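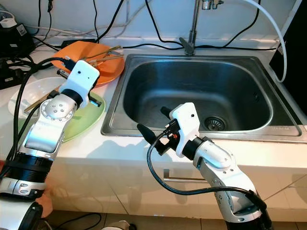

Standerlow Fold-Flat Dish Rack, Large: Eight Weeks In

I have bought four dish racks in my adult life and disliked all of them, so take this review from someone who came to it in a bad mood.

The Standerlow is the one that keeps showing up in kitchen roundups with the same three adjectives attached. It costs more than a dish rack should. The pitch is that it folds down to the thickness of a hardcover book, holds a full dinner for six, drains straight into the sink through a swiveling spout, and never rusts. I paid for mine, used it twice a day from September on, and kept the box until the return window closed because I was fairly sure I'd need it.

I didn't send it back. I also wouldn't tell most people to buy one.

What comes in the box

The rack itself, in two hinged halves. A drip tray with the spout. A cutlery cup that hooks on either end. Four rubber feet in a small bag, which you push on yourself, and a sheet of instructions in very small type. One of my feet was molded slightly off and wouldn't seat all the way. I wrote to customer service and got a reply from a person named Shiela Galang, who mailed a replacement set without asking me for a picture, a receipt and my mother's maiden name. It took 13 days to arrive. Good service, slow mail. Until then that corner sat a little low and the rack rocked whenever I put a heavy pan on it.

The folding

It folds. I'll give them that. Lift the middle, pull the two ends toward each other, and the thing collapses with a clack that will wake a baby. The product page shows a woman doing this with one hand while holding a coffee. I have never managed it with one hand. The hinge on the left is looser than the hinge on the right, so the halves go down crooked and you have to nudge them back in line before the latch will catch.

My larger complaint is with the idea. Who folds a dish rack? I asked the people I know who own folding ones, and the answers were all some version of "I did it the first week." By the time the dishes are dry you're already making the next mess. I folded mine every night for two weeks on principle, then every few nights, and then when my sister visited. If you have a galley kitchen the size of a closet, the fold might be worth paying for. If you have a normal counter, you're paying for a trick.

Capacity

"Dinner for six" depends on what six people are eating and off what. The plate slots are sized for flat plates with a narrow rim. Mine are the deep kind that everyone seems to have now, halfway to a bowl, and they take up two slots each. Once I'd loaded those, I had room for four mugs and a bad mood. My friend Marlene Vieira has plain flat dinner plates from her grandmother and fit nearly twice as many in the same rack, so measure what you own before you believe the number on the box.

Wine glasses hang upside down from a rail along the back. This works well, better than anything I've used. The rail has a soft coating and the stems don't slide. Tall water glasses have nowhere to go and end up leaning on the plates.

Sheet pans are hopeless. They stick up past the end, catch your sleeve, and tip the rack forward if there's nothing heavy behind them. I dry mine on a towel, same as before.

Draining

This is the part I expected to be nonsense, and it's the part that changed my mind about returning it. The tray slopes. You can feel it with your hand, and water does run down it to the spout and into the sink. On my old Haseron rack the tray was dead flat, so every few days I'd lift it and find a pond with a tea leaf in it.

Two cautions. The spout needs to hang over the lip of the sink by a fair bit or the water creeps back underneath and onto the counter. The instructions mention this on the back, under the warranty. And if your counter isn't level, the slope may not be enough to beat it. Mine leans toward the wall. I fixed that with a folded piece of cardboard under the back feet, later replaced with a stick-on furniture pad when the cardboard turned to mush.

Cleaning it

Hard water leaves white scale on everything in my house and it leaves it here too. The tray pops out and rinses easily. The spout doesn't come apart, and by the fifth week there was a ring of pinkish slime inside it that I had to go after with a bottle brush. A spout you could pull off and put in the dishwasher would have cost them pennies.

The cutlery cup has drain slots at the bottom that are exactly wide enough for a teaspoon handle to poke through and get stuck. I've switched to putting handles up, knives excepted.

Rust

Eight weeks is not long enough to say. I know that. People who write "no rust!" after ten days should be made to come back in a year. What I can report is that there's nothing on the wires yet and a faint brown freckle on one of the hinge screws. It wiped off and came back. I'm watching it. The warranty covers "structural failure," and I doubt a brown screw counts.

Compared with the others

The Wisar is the cheap one. No fold, no slope, a plain wire basket over a plastic tray. It's ugly and it holds more than the Standerlow does, deep plates included. Anderson Rocha downstairs has had his long enough that the coating has gone from the corners, and it still does the job. If he replaced it every few years for the rest of his life he might not spend what I did.

The Avcı is the handsome one, and I borrowed one for a weekend. Beautiful to look at with nothing in it. Load it with actual dishes and the slats are so far apart that saucers drop through. It also has no tray at all, on the theory that you'll set it on a stone drying board, sold separately.

The old Haseron I've covered. It's in the garage holding seed packets upright, and it's very good at that.

There's also a fifth choice, a towel. I went back to the towel for one week in the middle of this just to be fair. It dries glasses fine and plates badly, and you have to wash the towel. But it folds flatter than the Standerlow and it doesn't clack.

About those ratings

The store page showed 552 reviews when I ordered, most of them five stars. I read a lot of them, which is how I spend my evenings now. A good share were written within days of delivery and talk about the packaging. The three-star ones are more useful. Several mention the loose left hinge, so it isn't just mine. One man had the latch snap, and the company sent him a whole new rack.

Who should get it

Someone with a small counter right beside the sink, flat plates, a number of wine glasses, and a real need to clear the space between meals. For that person I think it's the best one of this bunch, and the price stings once.

Everyone else can get the Wisar, tilt the tray with something under the back edge, and be most of the way there.

Good: drains properly, holds stemware, decent customer service.

Bad: price, loose hinge, deep plates, spout can't be taken apart, noise.

Three stars out of five. I'd go to three and a half if the screw behaves.

Update: Marlene asked whether the replacement feet stopped the rocking. They did, with all four swapped. The old ones are slightly harder rubber, so don't mix the sets.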